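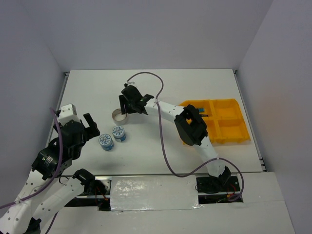

Two arms at the table

Trodgate Residents Board > Flats and Renting > Moving out of Vanlow Court, cleaning and deposit

hobbinlane
Apr 11, 2018
I move out of my one-bed at Vanlow Court at the end of the month and the agents have sent their checkout sheet. It is five pages. Most of it is what I expected, but it says carpets must be "cleaned to a professional standard". My lease says "left in the same condition as at the start, allowing for fair wear". Do I have to pay a firm? I have been here two years and there is one tea mark by the sofa.

perrin_k
The lease wins. The sheet is only the agents' wish list. I left block C last year, hired a machine for a day, did the carpets myself and got the full deposit back.

Drumskin
Not my experience. Same block, same agents, and they took 30 pounds for "carpet odour". I argued it for weeks and then gave up. If you can stretch to a firm, get one and keep the receipt.

perrin_k
You could have taken that to the deposit scheme. It's free.

Drumskin
I know it's free. I had started a new job and had a baby in the house. For 30 pounds I let it go.

mossy_step
Do you have the check-in inventory? That matters more than who cleans the carpet. If it says the carpet was marked when you moved in they have very little to stand on.

hobbinlane
I have it somewhere. I remember "light wear to hall" but I'm not sure about the living room. Will look tonight. 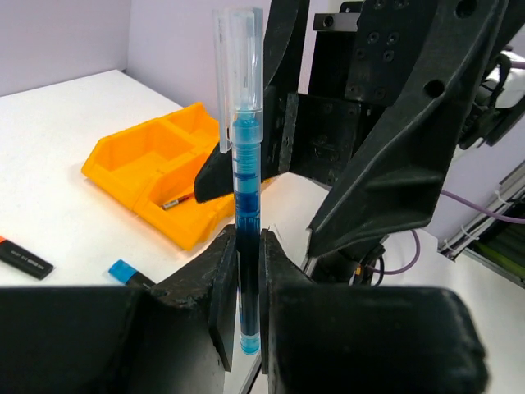 Clear pen, blue ink

mossy_step
Look for the signature page too. Mine was never signed by the agents, and they dropped two of their charges when I pointed that out.

Koivisto
I let out a flat in the next street, so this is the view from the other side. I don't expect a firm. I do expect the oven done, the limescale off the taps and the fridge left switched off with the door open. Ovens are where most of the money goes. A tea mark after two years I would call wear.

Drumskin
A tea mark is a stain. Wear is the pile going flat where people walk. The agents will say the same, and I'd have a go at it with cold water and a bit of washing-up liquid before they see it.

Koivisto
Fair enough, strictly speaking. I still wouldn't charge for it.

nettlebed5
Take photos of every room once it's empty, in daylight, and inside the cupboards as well. Email them to yourself the same day so there's a date on them.

Also the bin store. They charged my neighbour for a mattress that was already there when she left.

hobbinlane
Found the inventory. Living room carpet: "good, slight mark near window". Nothing by the sofa, so that one is mine. It is signed by both sides.

perrin_k
Then clean it and leave it at that. Hire machines go quickly at the end of April, so book now. The place by the station wants ID and a deposit.

Nemata
Does anyone know if they check behind the washing machine? Mine is built in and I can't shift it on my own.

mossy_step
They didn't with mine. Do the drawer and the door seal, they did look at those.

hobbinlane
Thanks all. Machine booked. Doing the oven first — it needs it more than the carpet does.

Thread views: 3,116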